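Workshop tips picked up at the Bech open day, Skenham

10/12/18

Quick one this time, notes typed up off the back of a leaflet. Went over to Bech's open day at Skenham, robots mostly, 65 of us through the door by dinner time. Wasn't expecting to bring home much for a shed-sized workshop. Came back with a pocketful.

Cables first
Gunnlaugur Kragh took our group round and his first go was at cables. Leave slack where things bend. Same goes for the lead on your pillar drill lamp, the vac hose, the lot. If it moves, it wants a loop. Tight lead, broken lead. Hook and loop ties, not zip ties, you will be undoing them.

Don't tie a thin signal wire in hard with a fat mains one. Had my bench radio buzzing for two years that way.

Mark where it goes
Low tack tape on the bench, corners only, no need to go all the way round. Put the jig back inside the corners and you're ready. Peel it off every month or so or it goes gummy. White spirit shifts it if you forgot. Test on a scrap bit first if the bench is varnished.

Brynhildur Þorgeirsson does the benches at Dumdale, she writes the name of the job on the tape in biro. Pencil rubs off. Have pinched that already.

Sorting odds and ends
Good half hour on this. They had an Uton arm on picking, 900 pieces was the target for the day according to the board, don't know if they got there. Tips for picking things out of a tub by hand are much the same:

Shallow beats deep. Anything you have to dig for you'll buy again.
One layer if you can manage it.
Long bits all facing one way when you put them away, saves untangling later.
Magnet in a sandwich bag for screws. Turn the bag inside out, they drop off.
Old roasting tin under the vice. Catches the lot.

Dividing up a big bin
A big bin is a pain for small stuff, it all slides to the far end. Cut a bit of scrap sheet to the width, stand it across, and hold it with a spring clamp each side. No drilling, no glue, move it when you like. Measure the width at the hieght you want it, sloping sides will catch you out. File the cut edges if it's metal. Bech have theirs clamped just like that, orange handled clamps on the two sides of a grey metal bin, with the red and green blocks all in the front part and the back left clear. Mine at home is a bit of hardboard in a feed tub and the clamps were out of the pound shop. Holds fine so far. Check the pads though, bare tips slip on anything shiny.

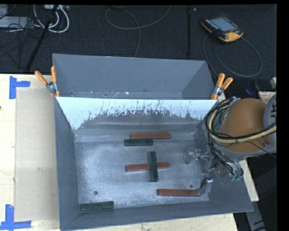
Spring clamps want a look over now and again. Drop of oil on the pivot, wipe off the extra, squeeze a few times. If the rubber's gone off the tips a bit of bicycle inner tube will do, superglue and leave overnight. When a bin has the sides sloping out like theirs, set the clamps near the ends of the divider and let a tip sit up against it, stops it creeping. Don't leave them squeezed on a thick edge all winter, springs go soft.

Going again
Next one is in April, same place. 13 stands promised and the tea is 2 pounds with a biscuit, bring change. Park at the bottom, the top car park floods. Will do a seperate page on the glue talk when I can read my own writing.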